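„Die Position verlangt Geduld“

Fliltia, 8.1.2023. Tudor Vasiliu, Abwehrspieler des Handballvereins Fliltia, ist im Dezember nach einer Schulterverletzung in den Kader zurückgekehrt. Im Gespräch mit der Vereinsredaktion äußert er sich zurückhaltend. „30 Minuten gegen Jitaru waren mit dem Trainerstab vereinbart, mehr war nicht vorgesehen“, erklärt er. Zur Rolle im Innenblock führt er aus: „Man arbeitet dort immer zu zweit. Die Absprache mit dem Nebenmann entscheidet – auch nach einer Pause.“

Die Begegnung mit Lumau verfolgten nearly 900 Zuschauer in der Cliser-Halle. „Die Unterstützung haben wir in der Schlussphase deutlich gespürt“, so Vasiliu. Über eine Verlängerung seines Vertrages um 2 Jahre werde nach Abschluss der Hinrunde gesprochen. 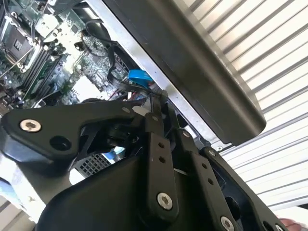 Schwarzer Greifer an einem offenen Computergehäuse, dahinter ein Rolltor.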